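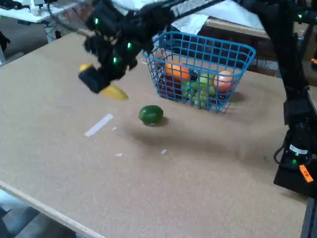

Banana in midair, lime on the table, most of the other fruit in the blue wire basket.

How to Fill a Wire Basket with Play Fruit (and Have It Look Like Something)

I have been filling fruit baskets for a long time now, first with real fruit for my mother-in-law's sideboard and later with the plastic kind, and I still get asked how to do it more than I get asked about anything else on this site, including the pickles. So I have finally sat down to write the whole thing out. It is a small job. Give yourself 30 minutes the first time, with a cup of tea going, and after that you will probably do it in the time it takes the kettle to boil.

Most of what follows works for real fruit too, but I am writing with play fruit in mind: the lightweight plastic pieces you find in toy kitchens, classrooms, and the windows of furniture stores. It behaves differently from the real thing. It weighs next to nothing, it slides, and it has no give at all, so a plastic apple will sit exactly where its roundness puts it and nowhere else. Once you get used to that it's a pleasure to work with, and of course you can leave it out through a whole hot August and not have a single fly.

What you need

A wire basket, rectangular if you can get one, with a handle or a raised loop you can hold on to
A bunch of play grapes, and a second bunch if you have it
A few round pieces: apples, oranges, peaches
One long piece, which almost always means a banana
One small piece, such as a lime or a plum
A damp cloth and a dry one
A clear stretch of table in front of the basket

About the basket. I like a coated wire one in a strong color. Blue is my favorite by a long way, because there is so little blue in a fruit bowl and everything orange or green looks livelier behind it. Mine is 12 inches on the long side and came from a housewares shop called Zorley in Clunwood, where I also bought a colander I have regretted ever since. Check the size of the openings before you buy. If you can push the small fruit through the mesh with one finger, a child will find that out before you have your coat off.

Step 1. Wipe everything

Play fruit picks up a film from hands, and it shows most on the darker pieces. Go over each one with the damp cloth and then the dry one. Grapes take the longest, and I do them last, holding the bunch by the top and working down. If there are old price stickers on anything, a little cooking oil on a fingertip and some patience will get them off (I once did this with a fingernail on a plastic peach and left a scratch that I have been turning to the back ever since!). Do the basket too, especially where the wires cross.

Step 2. Choose where the basket stands

Put the basket down where you want it to stay and fill it there. I used to fill mine at the kitchen counter and carry it through, and every single time the apples rolled to one end on the way. Set it with a long side facing you and keep some open table in front, as much as the basket is deep or a bit more. You will want that space for laying pieces down while you think. If you like, put a strip of tape on the table as a marker so you can find the same spot again after cleaning. Masking tape comes up easily from most surfaces, but try a corner first on anything varnished.

Step 3. Start with the grapes

This surprises people, who like to save the grapes and drape them over the top at the end, the way you see them in old paintings. With real grapes I would agree. Plastic ones are springy, and on top of a heap of plastic apples they go straight over the side. Put low in the basket, toward the front and the middle, they do two very useful jobs: they show nicely through the wire, and they make a sort of bumpy cushion that keeps the round pieces from rolling. Spread the bunch with your fingers so it covers as much of the bottom as it will.

If you have a dark bunch as well as a green one, tuck the dark one into a lower corner. A bit of deep red or purple down there gives the basket some weight.

Step 4. Add the round pieces

Apples go behind the grapes, oranges and peaches to the sides. Press each piece down with a tiny twist until you feel it settle, then let go and wait a second before reaching for the next. Try to keep two pieces of nearly the same color apart. An orange and a peach side by side turn into one large orange thing from across the room, so I give them opposite ends and let the green run between them.

Keep all this a little below the rim for now. Wanda Kubiak, whose kitchen windowsill I admire more than any in town, builds hers right up into a hill, and it looks wonderful until somebody shuts a door.
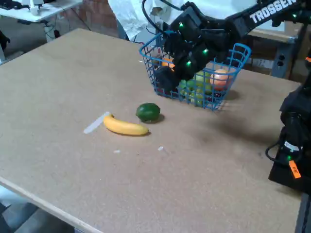

The banana is the piece I get the most letters about, and I understand why. It is the wrong shape for everything. It is too long to drop in among the apples and too curved to lie flat on top of them, and it's such a bright yellow that wherever it ends up is where your eye goes first. My advice is to leave it out until the rest is settled and lay it down on the table in front of the basket, next to whatever small piece you are also undecided about. A banana lying sideways with a green lime just behind it, and the filled blue basket beyond the pair of them, is already a pleasant arrangement, and you may well decide to stop there. I often do. If you would still like it in the basket, go on to the next step.

Step 5. Place the banana

Hold it near the middle, from above, and look at which way it wants to curve before you lower it. You have two good choices.

The first is along the back, resting on the apples with the ends turned up, like a smile. It frames the rest and it's the steadier of the two. The second is leaning, with one end pushed down into a gap beside the grapes and the other resting on the rim. That one has more life in it, though you'll need to wedge a round piece against the low end.

Try it one way, step back to the doorway, and look. Then try the other. When you lift a banana out again, take it straight up and away from the handle, or it will catch and bring a peach along with it.

Step 6. Find a home for the small piece

A lime or a plum is for plugging a hole. Walk around the basket and look for the spot where you can see clear through to the table on the far side, and put it there. If there is no such spot, let it stay out on the table, close enough to the basket to look as though it belongs to it. A hand's width is plenty.

Step 7. Check it from sitting height

We arrange things standing up and then look at them sitting down. So pull up a chair. From down there the wire mesh matters much more, and you will see the lower pieces through it better than the top ones. Turn any scratched or faded side inward, and straighten a raised handle if it has one that moves.

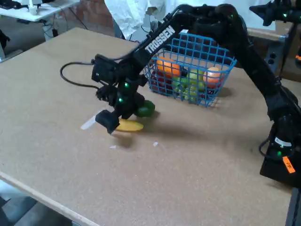
Banana and lime lying together, with the wire basket behind them.

If you are doing this with children

Please do! It makes a lovely rainy afternoon. My neighbor Eusebio Llorente keeps a basket for his grandchildren and plays it as a putting-away game: everything starts out on the table, and each child in turn picks one piece, says its name, and finds it a place. He lets them put things in any order they like and only steps in over the grapes. With very little ones, take away anything small enough to go in a mouth, and pick a basket with no loose wire ends. Run your thumb along the rim and you'll know.

For older children, try calling out a color instead of a fruit, or have them take the pieces out again one by one without disturbing the others. It is harder than it sounds, and I am not especially good at it myself.

A few things that go wrong

The round pieces keep sinking to one end. Your table may not be level. Turn the basket end for end and see if they sink the same direction. A folded dish towel under the grapes helps as well, as long as it is a plain one in a quiet color.

The basket looks half full. Crumple some brown paper, put it in first, and pull the grapes forward to hide it.

The basket slides when you press things in. Four dots of removable putty, one under each corner.

Everything looks too green. This happens to me constantly, green being what toy makers seem to like best. Move an apple to the back and bring the peach or the orange up to the front corner, where it catches the light.

The dust comes back. It will. I take mine apart once a month, wash the fruit in the sink with a drop of dish soap, stand the basket upside down on the drainer, and put it all together a little differently afterward. In December I swap the lime for a couple of small pine cones.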